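Speaker notes: Mixed storage in a single room, part 2
Tia Mellor, October 2024

Slide 1. Title. Skip the bio. Thank Ro-un Seo for the inventory sheet.

Slide 2. Scope. One room, open shelves and closed cabinets, items of very different sizes. Working list at Brirnonik stands at 194 items in 7 groups. Food and medicines are excluded; Hye-jin Han covers both after the break.

Slide 3. The problem. Groups were set up by use, but shelf space is set by shape. Bulky items take a whole bay and hide what stands behind them. Bottles fall over, or end up lying with the label turned to the wall. Pause on the table. Row 4 has a typo, should read "depth".

Slide 4. Handling rules.
Large item moves first. Put it on the floor or on a clear flat surface, never on top of small stock.
Bottles: check the cap, turn the label to the front, stand upright. Read the label before choosing the shelf.
Small items stay in their cluster. Move the cluster as a unit.
Door stays clear at all times.

Slide 5. Light and sight lines. Leave this up while I talk through the room.
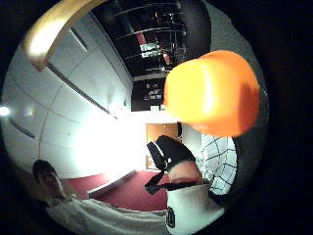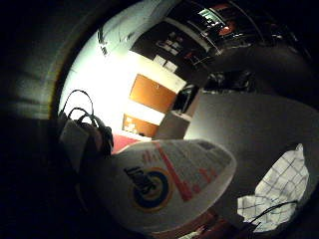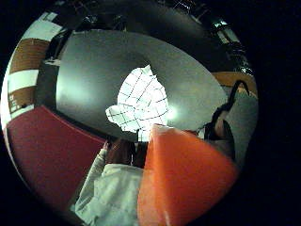 Slide 5: large orange item at close range (first and third), white bottle with printed label (second).

Talking points for slide 5. First picture: white paneled cabinets on one side, dark open shelving with small items on it. The orange item covers part of the view at this distance, so clear it before checking shelves. Cabinet fronts wash out where the light is strong, so door tags need dark print. Second: logo and red stripe are easy to pick out; the small print takes longer. Third: grid-patterned light panel against a darker ceiling. Expect glare on glossy surfaces.

Slide 6. Timing. Target is 8 minutes per bay with two people. Leobardo Maldonado will ask about one person working alone. We have no figures for that yet, say so.

Slide 7. Open questions. Do we label by group or by shelf? Si-woo Yeon prefers shelf. The Sernell room uses group labels and will be checked again in January.

Slide 8. Contact and handout. Spare copies are in the blue folder by the projector.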